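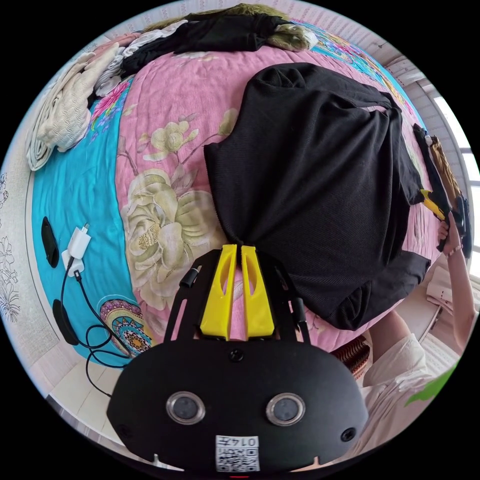
# Buying the boring parts: equipment planning for a laundry-folding project

Speaker notes, Rirndale meetup, 12 Sep 2025

## Slide 1: Opening

- Leave the picture up while people find seats. Don't talk over it.
- "This is what the budget looks like when it's being spent. A bed, a black knit garment, two handheld grippers with yellow fingers."
- Say who I am: I do the purchasing for the folding project at Brisier. I do not train models. I approve the invoices of people who do.
- Ask how many in the room have bought a robot. Then ask how many have bought the second cable for it. Wait for the groan.

## Slide 2: What we asked for in February

- The first request was one line long: "robot arms, two." No mounts, no spares, no place to put them.
- I sent it back. It returned as two lines. The second line said "and a table."
- Point to make: the arms are the part everyone prices because the arms have a brochure. Tape doesn't have a brochure.
- We split the plan in two. Collect first with handheld grippers in ordinary bedrooms, buy arms later, once we know what they have to reach.
- Engineering called this "phased." Finance called it "cheaper this year." Both signed.

## Slide 3: Grippers, and how many is enough

- One person uses a pair. So the unit of purchase is a pair, and a broken left one means you own a very nice right one.
- We ordered 30 grippers. That covers our collectors, plus spares, plus the ones sitting in a box at Sistivgate waiting for a part.
- Number every unit from day one. The one on screen is 0147, on the label at the bottom, next to the QR code. Our numbering doesn't start at one and doesn't run in order. Don't copy that bit.
- Fingers are a consumable. Put them on the same line as batteries and stop holding a meeting each time.
- Our spare finger budget for the year was $300. We'd spent it before summer. Next year's line is $1,089, a figure I got by adding up receipts, and it still caused a discussion.

## Slide 4: The place is equipment too

- Go back to the picture for this one.
- Look at the bed: flowered quilt, turquoise border, more clothes heaped at the top, a charger adapter lying on the fabric with its cable trailing off. Homes come like this. We pay for access to them, so they go in the plan.
- Early on somebody proposed a mock bedroom. The quote included a wall, a window and a lighting rig to imitate daylight. I'd like it noted that the window on screen came with the house.
- Things that cost money at a site and never appear on the first request: travel, extension cords, a bag that closes, somebody's lunch.
- Black clothes on a busy quilt are the kind of job a showroom table won't give you. If the vendor demo is one white towel on a gray bench, ask to bring your own laundry.

## Slide 5: Vendors

- We took quotes from three suppliers and went with Kırmızıgül for mounts and brackets. They answered the phone and sent drawings before the invoice.
- Ask for lead time in writing. "Soon" is a unit of time known only to sales.
- Ask what breaks first. A supplier who can't answer hasn't sold many.
- Shipping on returns: read that clause out loud to a colleague. If either of you laughs, negotiate.

## Slide 6: The contingency line

- Ours is $3,000. It was twice that until someone noticed it.
- Call it "site adaptation." Lines called "miscellaneous" get cut in the first round.
- If time is short, skip the spreadsheet and go straight to questions.

## Likely questions

- *When do you buy the arms?* When the reach data is in. The table has been delivered.
- *Rent or buy?* Rent the arms, buy the grippers. Check the insurance before either.
- *Can we have the spreadsheet?* Yes, minus the prices. Leave a card at the desk by the door.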